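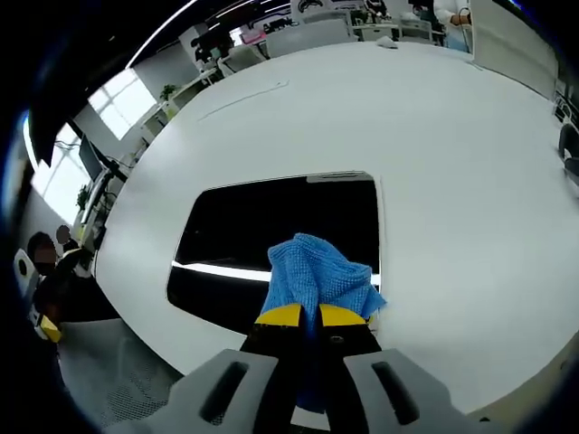
Teaching a gripper to wipe: a short guide for people who already know how to wipe

You have cleaned a flat surface before. You probably did it this morning with your sleeve. Forget most of that, because your sleeve has nerves in it and the gripper has two fingers and whatever you manage to show it.

These are the steps we use at Brendance for the wiping task. They assume you have the hand-held grippers charged and paired with Zimetow, our recording software. If Zimetow says it can't find the gripper, turn the gripper off and on. If it still can't, turn Zimetow off and on. That covers the whole of our support manual.

What you need

2 hand-held grippers
A microfiber cloth, the knobby kind if you can get it
Something dark and flat to wipe, on or in a light table
A Phillips screwdriver for the finger screws
Patience, or coffee

1. Check the fingers

Wiggle each one. If it wiggles back, tighten the screw until it stops. A loose finger makes for a recording in which the cloth slides around for reasons the robot will never guess, though it will try very hard to copy them.

2. Pick up the cloth

Pinch it near the middle and let it bunch. Everyone wants to fold it neatly into a square first. Don't. The robot will be handed a crumpled cloth for the rest of its working life, and it may as well get used to the idea. Leave a little hanging down below the fingertips so that fabric touches the surface before plastic does.

3. Lower it and lean

Come in at a slant and press until the cloth flattens a bit. Go slowly here. When people record badly, it is nearly always in this half second: they drop the cloth on the target like a fish and then start scrubbing. 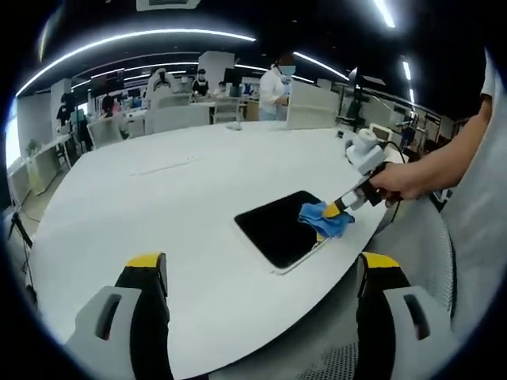 Keep your wrist in one position and move from the elbow. You'll feel like a windshield wiper. Good. Let the cloth run over the border onto the table at the end of each pass — the edges are where the crumbs live, and a robot that has only seen middles will clean only middles.

4. Lift, pause, let go

Raise the cloth clear, hold still for a breath, then open the fingers. Zimetow uses the pause to mark the end of the take. Skip it and your take will be glued to the next one, and you will spend the afternoon with a pair of digital scissors.

5. Do it again, slightly differently

Start from another corner. Change direction. Crumple the cloth some other way. Our target is 600 takes for one surface, and the first 300 should not all look like the same tired person at the same angle. I once turned in 599 and was asked, politely, where the other one was.

6. Look at what you made

Open a handful of takes in Skiltater and play them at double speed. Throw out any where the cloth leaves the fingers early, or where you stopped to scratch your nose. The robot has no nose but will find a way.

When you're done, shake out the cloth and put the grippers back on the charger with the fingers open.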